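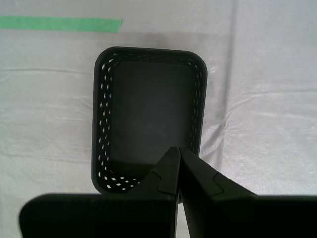 dpatel_no_more wrote:
Danuta told me to go with solid-bottom ones for the bathroom shelf and I ignored her, and now I have hair ties all over the floor. So I'm with the original poster on this. Solid floor, holes in the sides only, done.

Kausar Chaudhry wrote:
OK so my question from last night still stands, and I'm sorry if it got buried. I'm redoing the linen closet (narrow, deep, one of those where you lose a pillowcase in the back and find it in September) and I need baskets for the small stuff. Washcloths, the travel bottles, spare toothbrushes, first aid things. I like the black plastic rectangular kind with the little diamond holes along the sides and a flat bottom. My sister says black is a mistake in a dark closet and I should get white or clear.

Who's right? I already have my cart full so please be quick!

mudassar_s wrote:
Your sister. Sorry. I had black ones in the pantry for two years and every time I looked for a bouillon cube I was basically digging in a cave. Swapped them for clear and life improved.

Parveen Mughal wrote:
Disagree with Mudassar, clear bins look messy the second you put real things in them. All you see is labels and crumpled packets. With black you see a tidy row of baskets and that's it, the mess is your own business. I have black ones in a closet with no light at all and I just pull the whole basket out. It takes one second.

mudassar_s wrote:
One second, fine, but then you have to put it back, and I know myself.

Kausar Chaudhry wrote:
Ha, I know myself too, that's the problem. What about the holes though? Do they do anything in a linen closet or is it just looks?

Parveen Mughal wrote:
Mostly looks, I think. A bit of air gets in, so I'd feel better about washcloths in there than in a sealed tub. The only thing I don't like is that Q-tips poke out through the bigger diamonds if yours has those. Mine are bigger at one corner and that's exactly where the Q-tips go – every time.

kamonchanok wrote:
Can I put in a word for lining them? I cut an old white bedsheet into rectangles and laid a piece in the bottom of each basket. It's so much easier to find bobby pins and tweezers on white than on dark plastic, and when something leaks you throw the cloth in the wash. Doesn't have to be ironed or anything (mine are wrinkled as can be).

That also kind of settles the black versus white fight, no?

mudassar_s wrote:
It settles nothing but it's a good idea.

Kausar Chaudhry wrote:
Kamonchanok that's brilliant, I have a fitted sheet with a ripped corner that I've been saving for no reason at all. Did you hem the pieces?

kamonchanok wrote:
No, pinking shears. They fray a little after a few washes and then I cut new ones.

Danuta Szczepańska wrote:
Measure the BOTTOM of the basket and not the top!! The sides on that kind slope in, so the floor is smaller than the rim. I cut mine to the rim size the first time and they bunched up all the way around. Same goes for working out what fits inside, by the way. A box of bandages that fits across the top may not go all the way down.

And for the shelf you do need the top measurement, plus the rim. I had 5 baskets planned for one shelf and got four, and the last one lives on top of the dryer now.

dpatel_no_more wrote:
Told you all she's the one to listen to.

Kausar Chaudhry wrote:
Oh no. I measured nothing. Going to go stand in the closet with a tape measure, back in a bit.

Kausar Chaudhry wrote:
Back. Shelf is 20 inches deep, so I'm going long side front to back, short end facing out. That way I get more of them next to each other and nothing can hide behind. Does anybody do it the other way?

Parveen Mughal wrote:
I do, long side out, but my shelves are shallow. With yours I'd do what you're doing. Put labels on the short end. If the holes go all the way around, tie a paper tag through one, stickers never stay on mine.

mudassar_s wrote:
If she'd bought clear ones she wouldn't need labels. I'll see myself out.

Kausar Chaudhry wrote:
Ordered the black, four of them, and the sheet is already in pieces on the kitchen table. My sister isn't speaking to me. Danuta, did your marker bleed through on the paper tags or did you use something else?

Danuta Szczepańska wrote:
Pencil. I change my mind too much.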